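**Subject:** Re: [gripper-maint] Fingertip replacement, hand-held pair 2

Ronaldo Catacutan wrote:

> Please confirm whether the black pads should be changed together with the yellow tips. The Pisov instructions mention the tips only.

Dear Mr. Catacutan,

Change the tips first. Pads are replaced only if they have lifted from the housing. Record both under entry 17 in the maintenance log.

Before returning the pair to use, please check both grippers on a clear jar laid on its side. 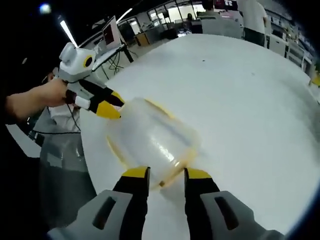

*Jar check, one gripper at each end.*

Spare tips remain with Lacson until November.

Jocelyn Mangubat
Equipment Office, Bonwood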